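Why I quit making a packing list

Last updated: Sat 30 June
Reading time: 2 minutes
Print | E-mail this post

My sister asked me on the phone last week what I was bringing to the lake in August, and I said "I don't know, clothes?" and there was such a long silence that I thought we'd lost the connection. I used to be the list person in our family, you see. I had a spreadsheet with tabs!

Green squares and white lines in all four.
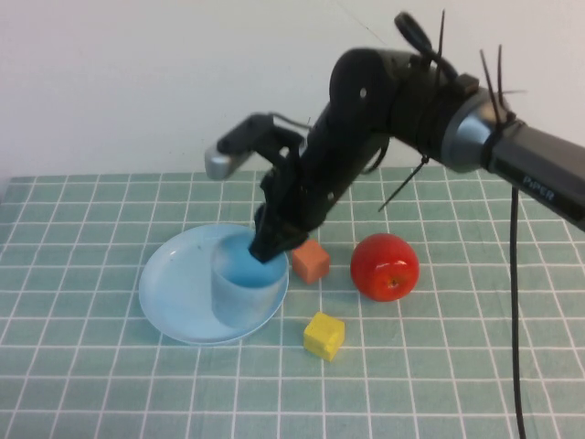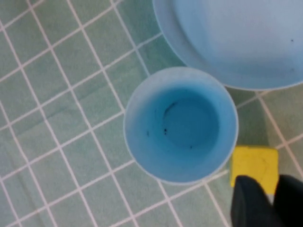
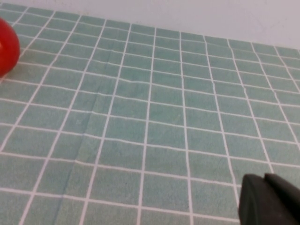
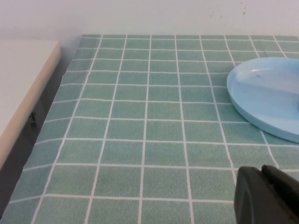

So, the spreadsheet. It started the year we drove to Lurnholm and I forgot the rain jackets, and it poured from the minute we crossed the bridge until the minute we left. I came home and typed up everything we should have had with us. Fair enough. But then I kept adding to it after every trip, and I never took anything off. By last summer it had 312 lines on it. There was a line for a spare shoelace. There was a line for the case that the spare shoelace went in, and I swear I don't remember ever buying a case.

Packing took me two evenings and I was cranky for both of them. My husband would wander in with one sock in his hand and ask if it was on the list, and I'd have to go and look (it was on the list, under Feet).

What changed things was my friend Catinca Ghiță, who came with us for a long weekend in the spring and showed up with a school backpack. I kept waiting for her to run out of something. She wore the same gray sweater every night and borrowed toothpaste from me once, and that was it. Meanwhile I'd hauled a suitcase up three flights at the Morin, which has no elevator and very steep stairs, and half of what was in it stayed folded until we got home.

So for the next trip I tried it her way. No list. I set a timer for 38 minutes, put out what I'd wear tomorrow and the day after, added underwear and my pills and a book, and zipped up the bag when the timer went off. I felt a bit sick, to be truthful. I lay in bed going over the tabs in my head.

And I did forget things! I forgot a swimsuit, and the only one I could find in town was a purple number with a ruffle that I will be wearing until I die, apparently. I forgot the phone charger too, and the nice man at the front desk dug one out of a drawer for me. None of it wrecked the trip. The swimsuit shop was next door to a bakery, and we'd never have gone down that street otherwise, and now I think about their plum cake more than I should.

Medicine is different, and so are passports. I check those twice, out loud, with the door still open. If you're traveling with a baby or somebody who's sick, please keep your list and ignore me completely.

But for a week at a lake with a washing machine in the house? I'm taking one bag and the purple swimsuit. My sister has already e-mailed me her own list, with my name next to the bug spray, and I've written back that I'll do my best.

Print | E-mail this post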